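Week 4: Selling to the neighbours. Notes to go with the evening class

Right, a few of you asked me to write up what I said last week instead of making you decipher my whiteboard, so I've had a go. These are my own notes tidied up, which means they wander a bit. Sorry in advance to Umesh, who likes a numbered heading.

We started with catchment. When I opened my first shop in Firkbridge I told the bank that everybody in town was a customer, and I believed it too! Then I kept a notebook under the till for a month and asked people which street they'd come from (most were happy to say, a couple thought I was mad). The leaflet drop had gone to 2,000 letterboxes. I had 211 names in the notebook by the end of November, and 91 of them lived within a ten-minute walk. That was my catchment, and it looked nothing like the nice round circle I'd drawn on the map for the loan application. It was more of a sausage, following the bus route down the hill.

So before you spend a dollar on advertising, go and find your sausage. Stand outside at eight in the morning and then again at half past three when school's out. You'll be looking at two different crowds, and if you only ever stand there at lunch you'll miss both.
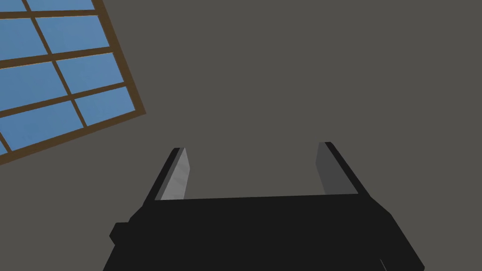

PART TWO: WHAT PEOPLE WILL PAY

Pricing got the liveliest discussion of the night, so I'll give it a bit more room. Lorraine Wainwright made the point that she sets her cake prices by looking at the bakery over the road and knocking a bit off. Plenty of people do it. My trouble with it is that you're copying somebody else's rent, somebody else's wages and quite possibly somebody else's mistakes. For all you know the bakery's losing money on every lamington.

Start with what the thing costs you, and be fair to yourself about your hours. Dexter's worksheet for his picture framing was a good one to look at. He had the timber, the glass, the mat board and the backing all down to the cent, then a blank where his labour should've been. When we filled it in at a wage he'd accept from a boss, his small frame was going out the door under cost. He went a bit quiet, poor bloke, but he's put his prices up and I'll be curious to hear how the regulars take it.

Once you know your floor, think about what the customer is comparing you with. It mightn't be another shop. For Brenda's mending service the competition is the bin: a person with a ripped coat is weighing up her price against chucking it and buying a new one. For dog grooming it's the garden hose. Write down the real alternative for your own customer, in one sentence, and bring it along next session.

A word on discounts, which I've got strong feelings about (you noticed). A discount with no end date is just your price. If you want to run one, say what it's for and when it finishes, then finish it. At the Hatmont markets I ran an opening special for so long that a lady complained when I charged her the figure printed on the tag, and she was quite right to be confused.

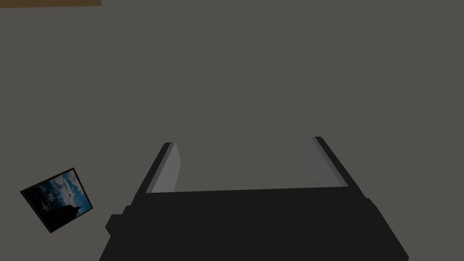
The other thing I'd say about discounts is to watch who's using them. Mine were nearly all going to people who'd have bought anyway, bless them, and hardly any to the new faces I was after. Wendy Inskip asked whether a loyalty card gets around that. It can, a bit, though you're still rewarding the people you already have. I don't mind that as long as you know that's what you're paying for. Keep the card simple, with a colour people can spot in a wallet, and honour it when it's been through the wash.

For next session

Do your notebook count for at least 2 mornings, with street names where people will give them.

Fill in the costing sheet for one product or one service only, labour included.

Bring your one-sentence alternative.

Read the Skandley handout on supplier terms. It's dry, so have a cuppa handy, and skip the bit on overseas freight unless you import.

If you missed the costing sheet there are spares in the folder by the door. Anybody wanting me to look over their numbers beforehand, catch me from half past six, as I'm usually there early setting out the chairs.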